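Menness Home
Laundry and Airing

Rallura Cloud Sock Hanger, cream

In stock
Usually leaves us within 2 working days

If you have ever stood at the washing line on a grey morning with a fistful of odd socks and nowhere sensible to put them, this little hanger is for you. We have stocked the Rallura range for a good while now and the Cloud is the one our customers come back for, often to buy a second for a daughter or a neighbour. 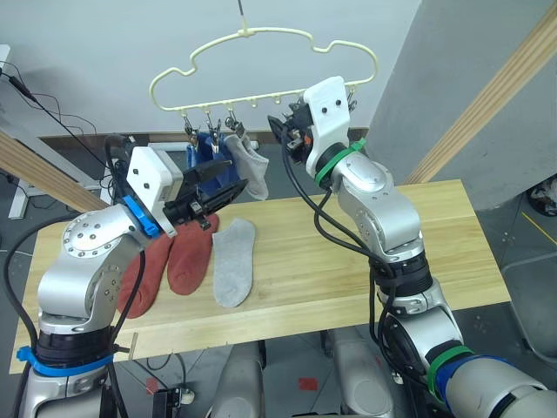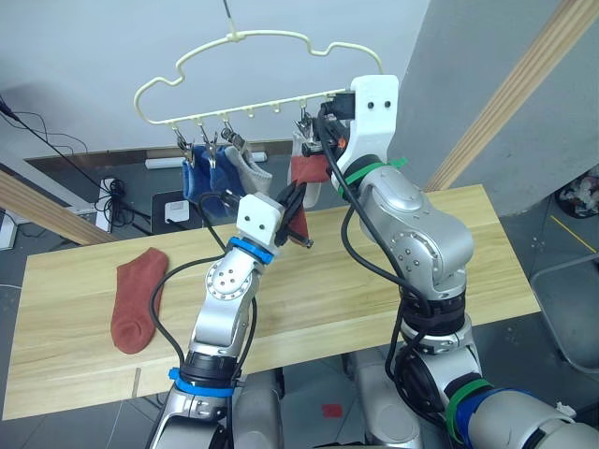 Small washing is a nuisance on an ordinary airer. Socks slide off the rails, baby things end up in a heap on the floor, and by the time you have pegged out a week's worth of smalls you have used up all the room you wanted for shirts. The Cloud takes all of that up into the air, where it dries out of your way. Hang it from a shower rail, a hook in the utility room, a curtain pole, or a branch if the weather is being kind.

The clips are metal and come off their loops, so you can space them out for thick walking socks or bunch them up for thinner things. They have a good firm bite without leaving that pinched mark you get from some pegs. Do clip by the cuff if you can – the toes dry faster hanging down and the elastic keeps its shape for longer.

We are asked a lot about weight. The Cloud is made for light things: socks, tights, flannels, bibs, gloves, a swimming costume that has been well wrung out. Please don't be tempted by jeans or a bath towel. For those we would steer you towards the Dewan folding airer, which has 12 rails and will put up with almost anything, wet dog blankets included.

Looking after it
Wipe it over with a damp cloth now and then. If you keep it outdoors all summer the cream may mellow a little in strong sun, so bring it in when you are done. A drop of cooking oil on the springs in March, before the line-drying season gets going, keeps the clips moving nicely.

Details
Colour: cream
Frame: moulded plastic
Clips: metal, removable
Maximum load: 2 kg, spread evenly
Spare clips: sold separately in bags of 12

Delivery and returns
Postage is free on orders over £80, and we are happy to put several small things in one parcel to help you get there. If the Cloud isn't right for you, send it back unused within 22 days and we will refund what you paid for it.

You may also like
Dewan folding airer
Zeda peg bag, striped cotton
Rallura spare clips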